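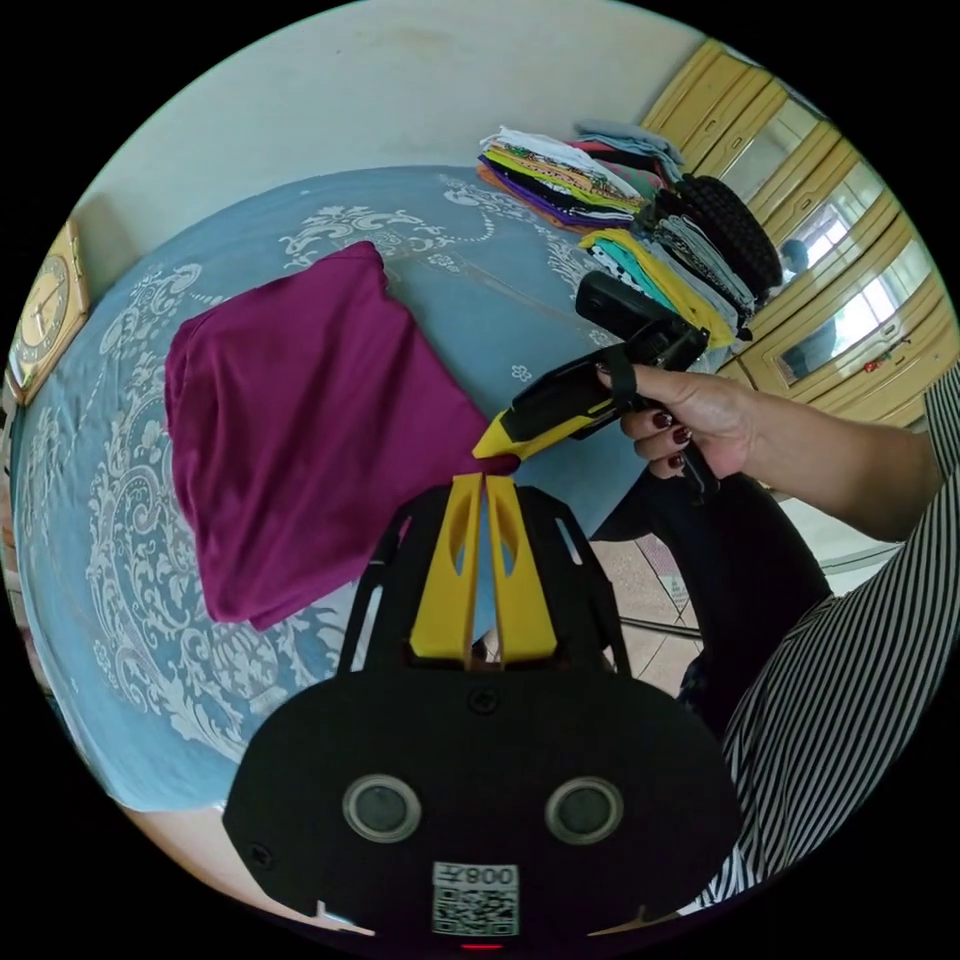

Furnport: the dye works opens its doors

The Onishi dye works lets the public in once a year, in February, when Furnport has very little else going on to compete with it. Doors opened at 9. I was there at 8:40, having misjudged both the bus from Uvmont and the wind off the harbor, and I spent the wait reading a notice about open-toed shoes. There were plenty of us in line by then and every one of us was in boots.

You get a paper badge, a pair of foam earplugs and a leaflet with a map that leaves out the staircase. The first stop is the raw goods hall, where undyed cotton comes in on rolls and looks exactly the way you'd expect undyed cotton to look. The guide was very fond of it. We stood there for quite a while.

Things picked up in the vat room. The biggest vat holds 3000 liters, and it was running a dark red when we came through, with a smell somewhere between hot pennies and a school cafeteria. Photography isn't allowed past the yellow line, which is a shame, and neither is leaning, which a man in front of me learned twice. Cloth goes through the bath as one long rope, around and around, for hours. If you've ever watched a washing machine because there was nothing on TV, you'll know the mood.

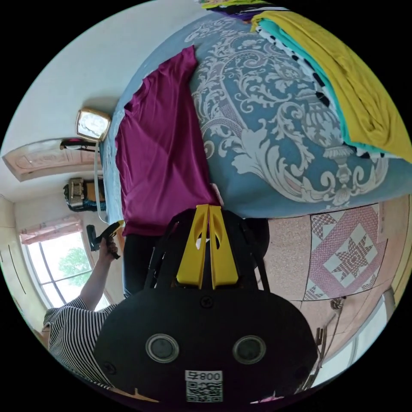 Last changed: February (bus times corrected, typo in "mordant" fixed)

The color lab is upstairs, up that missing staircase, and it was my favorite part. Every shade the works has ever sold is kept on a card in a drawer. Card 3952 is a magenta that took most of a winter to get right, according to the guide, and the drawer below it is all the magentas that weren't. I liked several of the failures better. We were asked to put ten pinks in order from yellowish to bluish, under a lamp meant to imitate noon in northern light. I'd always thought of myself as someone with an eye. I got a sticker for taking part.

One useful thing I did learn: a strong pink can look fine in the shop and then sulk at home against anything blue. The lab people check their samples under three kinds of light, and they suggest carrying a shirt to the window before paying for it. I have since done this and been followed by a store employee. 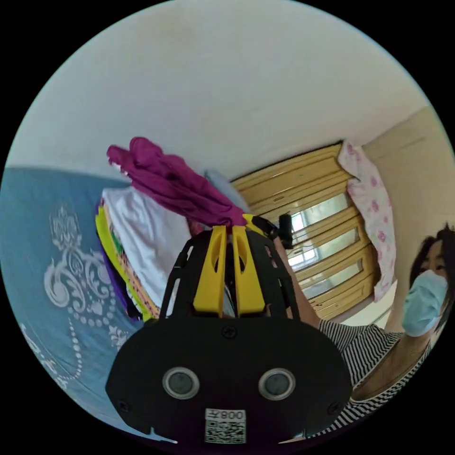

Magenta, bunched up.

Lunch was in the canteen. Soup or soup. The tables look out on the settling ponds, where the used water sits before it goes to the treatment plant, and the ponds that day were a perfectly ordinary gray. Several children were openly let down by this.

After lunch there's a talk on the Nundholm branch line, which used to bring in the wool and now brings in hikers. It ran long. I can report that the slides are good, and that the chairs are the folding kind with the bar in the wrong place.
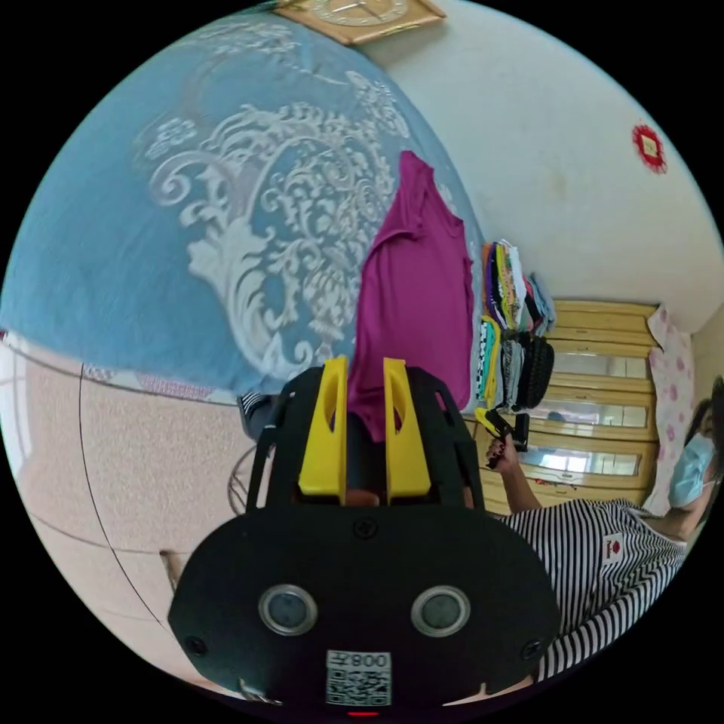
Bright yellow on matte black.

The shop is at the exit, naturally. Remnants are sold by weight out of big tubs, and people who had been polite all morning went in up to the elbow. I came away with 100 grams of green offcuts that I have no plans for.

Getting there: the bus from Uvmont stops at the harbor, and it's an uphill walk from there. Entry is free, and the soup isn't. Bring a sweater for the raw goods hall and leave it in your bag for the vat room. The last bus back leaves at 5:10, from the other side of the road.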